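Handout 4: Planning a long tour by bicycle — the distances, the days and the borders
Evening course in independent travel, Skoltdale
Teacher: Prakash Kaimal
Version of 8 May 2019

Please read sections 1 to 3 before the class and bring your own map. A paper one is better, as we are going to write on it.

1. The day, and how long it is

Most beginners plan a tour by dividing the total distance by the number of days. Our model route, which you know from the last handout, is 2,958 kilometres. If you want to ride it in five weeks, the division gives you a figure that looks quite comfortable. The difficulty is that this figure assumes you ride every day, that every day is the same, and that the wind has no opinion.

I ask you to do it in a different order. First decide how many hours you can sit on the saddle with pleasure. Then look at the country. On flat ground with a loaded bicycle, I count 15 kilometres for each hour, and this already includes the small stops for water, for the map and for taking off the jacket. In hills I count less, and in high mountains I don't count by distance at all, only by metres of climbing.

Carleen Dunstan, who taught this course before me, used to mark the map with three colours: green for easy days, yellow for days with one serious climb, and red for the days when you should tell your family not to wait for the telephone call. I still use her method. Two red days should never stand together.

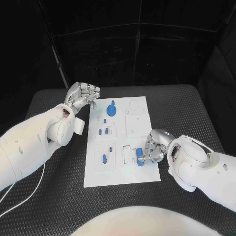
Rest days must be written in the plan from the beginning. If you leave them for "when we feel tired", you will take them in the wrong place, for example in a town with no laundry and only one bar. My own rule is one rest day after every six days of riding, and it should be in a town big enough to have a bicycle shop.

2. Food and water between towns

A line on the map with a name does not mean a shop. In the dry part of our model route there are names which are only a railway sign and a house with closed windows. Heather Tapsell rode this part in August and made a list of the places where she could really buy something. Her list will be given out in class. Please notice the column with opening hours, because two of the shops close for the whole afternoon.

Carry water for the distance to the second next tap. If the first tap is broken, you have not a problem but only a heavier bicycle.

For breakfast I advise you to buy the evening before. Bread, cheese, fruit, something sweet. In class we spoke a lot about special sports food, and I have nothing against it, but it is expensive and it melts in the bag.

3. Borders and papers

Check each border separately. The fact that you crossed one without stopping tells you nothing about the next. Write down for every country on your route:

how long you may stay, and from which day they count it
whether the passport must be valid for some months after you leave
whether your travel insurance names the country, and whether it covers cycling
what you may carry in food, above all meat and fruit

Some small border posts are open for cars and lorries but closed for people on foot or on a bicycle. Rochelle Bolger was sent back from one such post and had to ride two extra days to the next. She had asked at the hotel and at the petrol station, but not at the post itself.
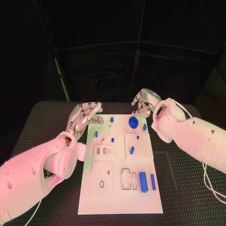
Keep copies of the papers in a second bag, and also with one person at home. In cash I keep 100 euros apart from the wallet, in small notes, inside the pump bag.

4. Exercise for the next class

Take the part of the model route between the river and the second border. Plan it for two riders, one of them slower than the other. Mark the colours of the days, the water, the places to sleep and one way out by train or bus in case of illness. Write the plan on one page only.

Ashton Partington has offered to show his own plan first, so the others can criticise it in peace. Please be ready to explain where you put the rest day.

Next handout: sleeping places, asking permission, and what to do with wet shoes.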